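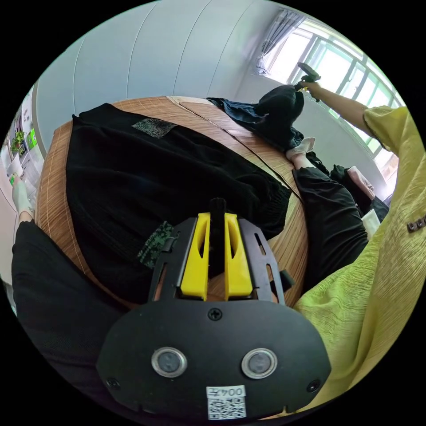 Sunday, January 5, 2025

Footfall model, Brosville Arcade. Writing this up while it's still fresh, because the second run came out so much better than I hoped and I want Sólveig to have the settings before she drives down to Bustport.

Recap for anyone picking this up cold: the Brosville owners want to know what happens to the small units on the north mall if the old department store gets split up. Ploler did the first appraisal and treated the whole center as one catchment with one average dwell time. Fine for a bank, no use at all for deciding where to put a bakery. We've been rebuilding it unit by unit, with every entrance as its own source.

Run 1. Anchor left whole, one tenant, main doors on the parking side. Shoppers come in, do the anchor, maybe reach the atrium, go home. North mall gets the crumbs. Matches the door counts from July pretty closely, so I'm happy the base case is sound.

Run 2. Anchor split into 2 stores with a cut-through between them to the bus stops. Wow. The cut-through pulls people past 14 units that hardly saw anybody in run 1, and it does it all day, with no big lunchtime lump. I reran it with a different seed because I didn't trust it. Same shape! The corner by the shoe repair place goes from the deadest spot on the plan to one of the busiest.

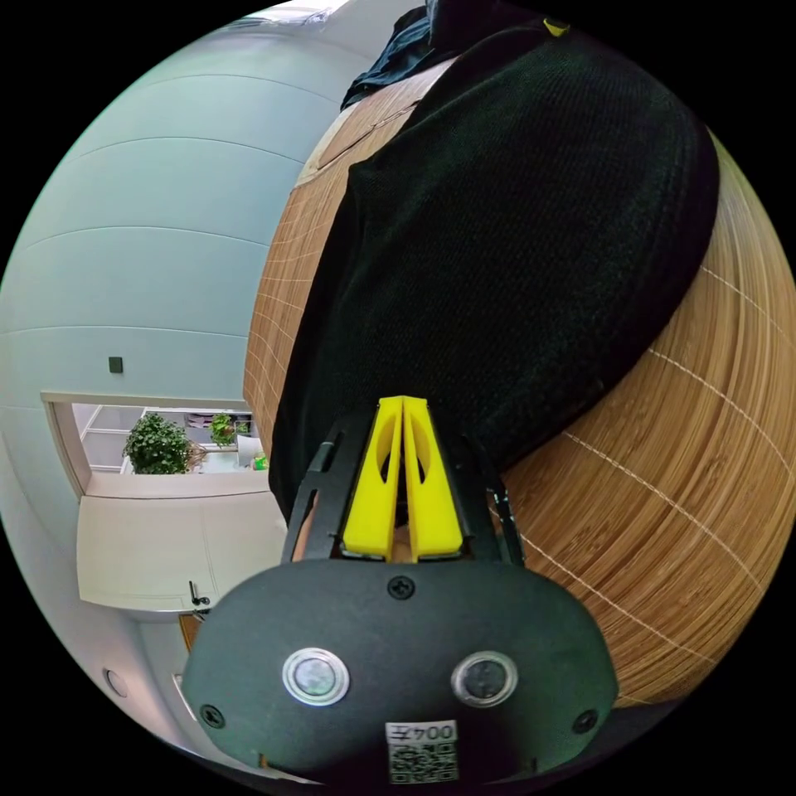

Yellow fingers close together, "004E" on the label.

Things to watch before we get carried away:

The bus stop entrance is set to open at the same hour as the main doors. Issa says the current fire door there is locked until mid-morning and the landlord would need to staff it. Need a run with a late opening.

Dwell time for the new stores is borrowed from the Obeidat center, which is newer and has a better food offer. Probably too generous. I'll knock it down and see where the effect falls apart. My guess is it holds up, as most of the gain is from the route and very little from people lingering.

Rents. The lease schedule we have is the old one. Two of the north mall tenants are on turnover rent, so for them the extra traffic matters straight away, and for the rest nothing moves until review. Ask for the current schedule AGAIN.

Cut-through width. I drew it as 500 cm, purely because it fit the column grid. Issa wants to try it narrower to give the second store more frontage. Good idea, worth a run of its own. There must be a point where it stops feeling like a street and people quit using it, and I'd love to find out where that is.

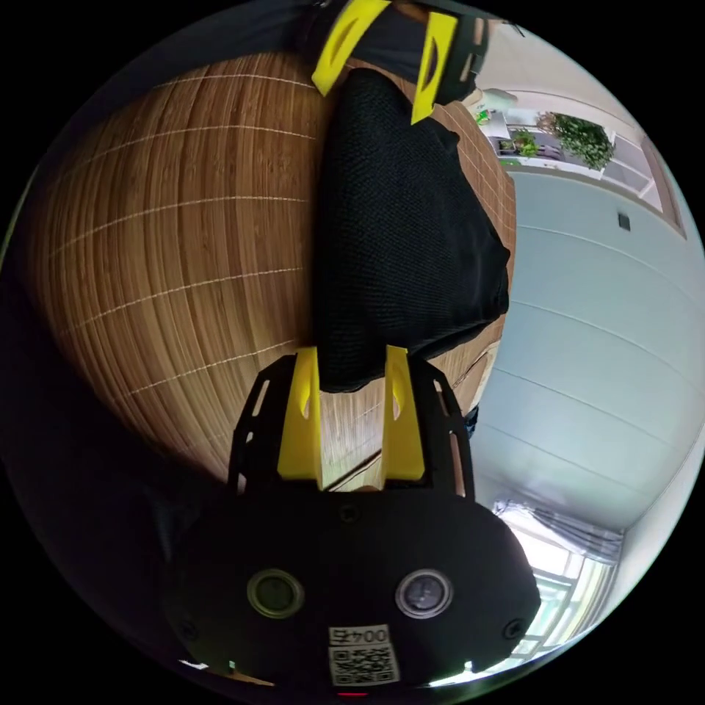 On the parking side there's a wrinkle I hadn't expected. With the split, the main doors lose a bit of traffic to the bus side, and the coffee kiosk just inside takes the hit. The kiosk pays the best rent per foot in the whole place, so somebody at Brosville is going to ask. Moving it to the atrium end of the cut-through looks great on the plan — it would catch both streams — but there's no water supply marked there. Sólveig can look for a riser when she's on site.

Also fixed: the stair by the pharmacy was in the model as one-way (up). That's been wrong since the first import and explains the weird empty patch upstairs that had us both scratching our heads. Run 1 redone with the stair corrected, almost no change on the ground floor.

Next:
Late opening run, then the lower dwell time run, then both together.
Narrow cut-through, Issa to pick the widths.
Sólveig to count the bus stop side at Bustport by hand, one hour morning and one hour afternoon, so we have something real to compare against.
Save the run 2 heat map with the old color scale, the new one makes everything look red.

Files are in the shared folder under north mall. Don't use the ones marked "stair", they're the broken set and I'll clear them out once the reruns finish.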